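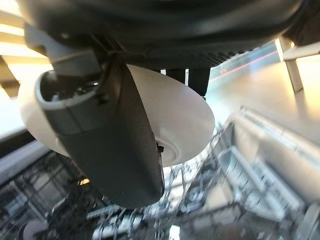 White bowl, underside, against the finger.

Saturday, June
Drunduren restoration, reel 2
On the bench: Mwangi Kimaro, Brian Sang (a.m. only). Entry by Mwangi.

Picked up where Brian stopped at the second splice after the storm sequence. Reel 2 went back on the Pisharody at 8:40 with the soft rollers. Tension set one notch lower than for reel 1. Shrinkage on this reel measures 0.9 percent at the head and 1.1 at the tail, so the sprocketless path stays on for the whole reel and registration is done optically off the perfs.

Source is the Otberg interpositive. The original negative of reel 2 is the one with the vinegar problem and stays in the cold room until Obadia decides whether it is worth a wet gate pass. My view is that it is, for the title song and nothing else. The interpositive holds up well in the dialogue scenes. In the title song the multiplane shots have gone soft in the blacks and the cel shadows merge with the backgrounds.

Scan

Total for the pass: 3,197 frames, head of storm to end of the ferry scene. Frame count agrees with the continuity sheet up to the splice, then runs two short. Checked against the Skasia print (the dubbed release, which was struck before the splice was made) and the two missing frames are in it: the ferryman's hat going out of shot on twos, same drawing held for both frames. Since it is one drawing, we can take it from the Skasia print and match grain. Logged as patch 2-A. Do not interpolate. Somebody interpolated a similar gap in reel 1 and the line boils for one frame, which is visible at normal speed once you know it is there.

Exposure: three flash, 14 bit. Density on the night scenes is high enough that the low flash was clipping; moved it down and rescanned the first 40 feet. Files from the first attempt are in the folder marked VOID. Leave them until Nyokabi has run checksums, then delete.

Scanner stopped once at 10:15 with a lamp temperature warning. Filter on the intake was gray. Vacuumed it, restarted, no repeat. The filter should go on the monthly list.

Cel dust vs. film dust

This took most of the morning. The automatic pass treats any speck lasting a single frame as dirt. On live action that is mostly right. On this picture it is wrong in two ways:

1. Dust that was on the cel when it was photographed lasts as long as the cel does, so on twos it shows for two frames and the software leaves it alone.
2. Small drawn detail on ones (rain, sparks from the forge, the gull's eye in the harbor pan) lasts one frame and the software removes it.

Ran the storm at threshold 40 and lost a third of the rain. Ran it again at 25 and kept the rain, but most of the white sparkle stayed too. Brian suggested masking by color, as the rain is painted in a pale blue and the negative dirt prints pure white. Works in the open sea shots. Fails where the lightning flashes, because everything in those frames is near white. The lightning frames will be done by hand. Mutua has the list.

Agreed policy on cel dust, again, because it came up again: we leave it. It was under the camera in the first place. Exceptions are only where a later printing stage made it worse, and each exception gets a line in the log with frame number and initials.
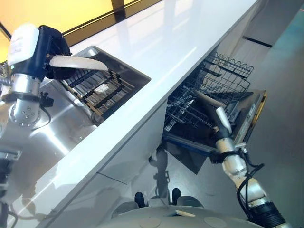 Sound

Nyokabi transferred the optical track from the Skasia print and the magnetic master from Otberg for comparison. The mag is far better above 6 kHz but has a dropout across the second verse of the ferry song. The optical is complete. She has laid the optical in under the dropout and matched the EQ. On the small speakers I could not find the join. On the big room speakers there is a slight narrowing on the word "harbor." She wants another go at it.

The mag runs 2 frames early against picture from the splice onward, which fits the missing frames above. When patch 2-A goes in, sync should come right without touching the track. Do not slip the audio before then.

Also confirmed by ear: the ferryman is voiced by a different actor in the last scene. The line readings are lower and the room tone changes. The dialogue sheets show a pickup session with no name against it. Mutua has asked at Otberg whether any payroll cards survive. It matters for the credits card on the new version, which currently lists one name for the part.

Color

Reference is the set of painted color models, not the Skasia print. The print has gone magenta and whoever timed it originally had pushed the night scenes toward green anyway. We have color models for all the main characters and four of the backgrounds. Measured the ferryman's coat off the model under the D50 booth and off the scan. Scan is warm. Pulled red down in the mids and rechecked the skin on the sister, who shares the scene: good. The coat is a gray-violet. The home video release has it brown, and we should expect letters about that.

Paint codes on the back of the ferryman model read V-11 and V-11 dark. The sister's scarf has two codes with one crossed out. The crossed-out one matches what is on screen in reel 1, the other matches reel 2. So the scarf changed color partway through production and the change is in the film. Leave as is. Note for the booklet if there is a booklet.
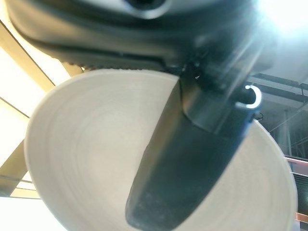 Finger, joint end, with white clip.

Open items

Patch 2-A: pull both frames from Skasia print, grain match, Brian.
Lightning frames by hand, Mutua. He estimates four days.
Second verse of ferry song, rejoin, Nyokabi.
Decision on wet gate for title song negative, Obadia. Needed before reel 3 is loaded, as the gate change takes half a day each way and recalibration after it.
Checksums on the 14 bit files, then clear VOID.
Order soft rollers. The current set has a flat spot on the take-up side, which shows as a faint weave once per turn. Stabilization removes it but I would prefer not to have it.

Reel 2 back in its can at 5:20, tails out, new core. Humidity in the vault 34 percent at close. Reel 3 inspected on the bench, head section only: nine splices, all cement, one lifting. Repair before it goes anywhere near the scanner.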